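Progress report to the Alhassan Fund
Project: Pluto, an online home for old television and radio fan writing
Prepared by Dela Frimpong, 2024-03-12

Dear Seidu Nartey,

Thank you again for your patience over the winter, and for the kind note you sent when the first batch of pages went up. It cheered us all enormously! I'm glad to say there is plenty to tell you this time.

When I last wrote, we were still arguing about what to do with the blogs whose owners had stopped posting years ago. We have now settled on asking first and copying second, even when it slows us down (and it does, my goodness). We wrote to the owners of 23 blogs. Most wrote back, several at great length, and one sent us a lovely essay on variety show theme songs that I hope you will find time to read. Two said no, and we have left their pages alone.

The search page has been rebuilt, so visitors can look for a show by name, by decade, or by whoever wrote about it. Comments are kept with each post, which was your suggestion, and a very good one. Some of the best memories of those old game shows were sitting down there in the replies all along.

What has gone less well is the scanning of the Nornero newsletters. The paper is thin and the print shows through from the other side, so only three issues are ready out of the whole run. Lirus has agreed to lend us a better scanner for four weeks, and I would like to hold the remaining scanning money until we have tried it, if you are happy with that.

We are within budget on everything except web hosting, where the price went up at renewal. I have covered the difference from the travel line, as you and I discussed on the phone. The public launch is still planned for September.

With warm thanks from all of us,
Dela

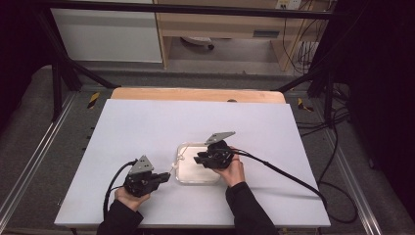 Work at the table, with the white board and small clear container.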